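Chapter 4
Small Black Things: Sorting the Electronics Drawer

I'll start with a confession. When I sat down to write this chapter I had a drawer in my own hallway that I hadn't opened properly since December, and I only opened it then because I wanted the spare batteries. They weren't in there. What was in there was a great heap of little black boxes, little black gadgets and little black lids, all more or less the size of my hand, and I shut it again and went to the shop.

So if you've skipped ahead to this chapter with a guilty feeling, you're in good company!

In Chapter 3 we dealt with paper, and paper is kind to the sorter. It tells you what it is. You read the top line and you know whether it's a gas bill or a school letter. Small electronics don't do that. A black box with a lid on could have anything inside it, or nothing at all, and two gadgets that look like twins from across the room may want completely different chargers. My old tutor, Nerea Sarmiento, used to call this "the dark drawer problem", and she made every one of us on her Bokurside evening course bring in a drawer from home and tip it out in front of the others (I have never been so embarrassed by a set of earphones).

Her first rule was to work on a big, pale, bare surface. A white table is lovely for it. Black things show up, lids can't hide, and you can spread out far more than you'd think. It doesn't need to be a smart table - scuffs and specks are fine, you're sorting, you aren't serving dinner. Her second rule was to keep each box close to its own parts until you've decided about it. Box, tray, lid, in one little family, before you reach for the next. 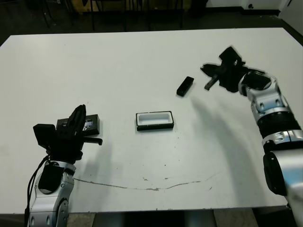
Should I keep the empty boxes that gadgets come in?

Keep a box if you'd honestly use it again, say for posting the gadget, selling it or storing it through a house move. Otherwise let it go. I give each box one chance: if the thing it belongs to is still in the house and the box still closes, it can stay, and if either of those fails it goes out with the recycling. Take out any foam or plastic first and check what your council accepts.

Now, on to the gadgets themselves, and here I want you to slow down a bit. Boxes can be sorted by looking. Gadgets need handling, one at a time, and you need to find out whether they wake up. Washington Xavier, who shared a bench with me on that course, tried to do his whole drawer by eye in 15 minutes and ended up giving away the remote for his own heater. He'd taken it for the one that worked his old Derus radio. We all laughed, and then most of us went home and did something similar.

What I do is lay one gadget flat in the middle of the table, and pick up another that looks like it. Then I compare. Same size? Same sort of screen? Same socket for the charger?

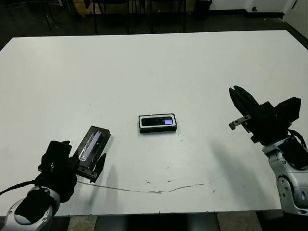
If the two match, I stick a bit of masking tape on the back of each and write a letter on it, so they don't swap places while I'm hunting for leads. If they don't match, they go to opposite ends of the table and I stop thinking of them as a pair, however much they look like one. You'll be surprised how quickly the heap goes down once you're doing this - mine had 32 things in it and I was finished before the kettle had been on twice.

Have your tape, your pen and a shallow tray ready before you begin, and turn to the first exercise when your drawer is on the table.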